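Inicio | Opinión | Podcast | Colabora | Contacto

Política sin corbata > Convocatorias

10 de diciembre – por Siyabonga Zwane

¡Busco gente para discutir de política conmigo! Llevo ya una buena temporada con el podcast de Tivside y me he cansado de oírme a mí mismo, así que abro la puerta a tertulianos nuevos para hablar del presupuesto municipal de Cimcombe, del lío de las listas electorales y de lo que vaya saliendo (que siempre sale algo).

Me da igual a quién votes. Si eres de los que gritan a la tele durante los debates, perfecto – pero aquí hay que dejar terminar al otro. El último programa tuvo 2,344 escuchas y el anterior 1,921, y los comentarios fueron una batalla campal maravillosa.
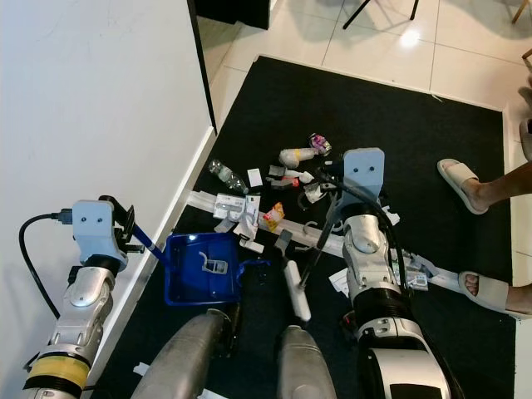
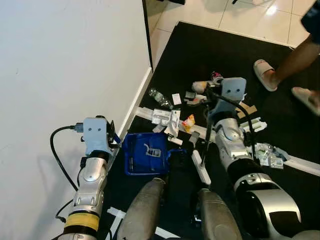 Alfombrilla negra y pared blanca, en las dos fotos.

Pago 40 euros por grabación, que no te va a sacar de pobre, y el café lo pongo yo. Grabamos en el local de la calle Orakzai, por la tarde, y cada programa dura una hora larga.

Para apuntarte, mándame un texto de 2,000 caracteres como mucho defendiendo una idea política que te parezca impopular, y un audio corto para oírte la voz. Escribe a la redacción de Caka con el asunto «Tertulia». Contesto a todo el mundo antes de que acabe diciembre, ¡también a los que me pongan verde!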